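Home Projects Reports Contact
3 min read

Flinent Office Refit: Progress Report to Sandu
Prepared by Ilze Mets, reviewed by Vignesh Kulkarni
Dec 7, 2025

1. Status

Work on the shared floor is on schedule. Of the 53 rooms covered by the grant, 42 are finished and have been handed back to the tenants. The rest are scheduled in the order agreed in May. No change to the end date is requested.

2. Furniture

Desks and storage units from Kuvis have been delivered and assembled. Two units arrived with the wrong shelf pins. Kuvis sent the correct pins under the existing order, at no charge to the grant. Chairs from the old floor were checked for loose arms and worn casters. Those that passed stay in use. Those that failed are held in the ground floor store until the disposal contract is signed.

3. Cleaning contract

Sturkik took over cleaning when the first rooms were handed back. The first month was uneven. Bins in the small meeting rooms were missed on several evenings, and the log did not show which rooms had been visited. Sturkik now signs a sheet on the inside of each door. Complaints fell to five last month, all about paper towels.

Floor care follows the maker's sheet: dry sweep daily, damp mop weekly, no wax. Furniture feet must have felt pads before they are set down. Pads are missing in three rooms and are on order.

4. Waste

The old under-desk bins have been removed. Each room now has shared wastebaskets, lined and emptied on the evening round. The standard for a wastebasket is as follows.

Position: on the floor, clear of the door swing and of any power outlet.
Liner: one bag per basket, black, with the top folded over the rim. The fold must be deep enough to hold when the bag fills.
Change: daily in kitchens, when two-thirds full elsewhere.
Baskets: mesh baskets are kept where they are sound. Mesh does not hold liquid, so cups must be drained before they go in.

One carton of liners supplied in the fall was too narrow for the round baskets and split at the fold. The carton was returned. The replacement size has been entered on the supply list as the only size to order. The grant line for liners and small supplies stands at 100 percent spent, and further stock will come from the building budget.

Round wastebasket with a black liner folded over the rim:
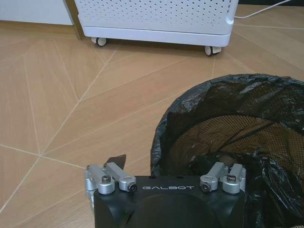
5. Next period

Finish the remaining rooms. Fit the missing felt pads. Sign the disposal contract for the failed chairs. Send Sandu the final furniture list with the next report.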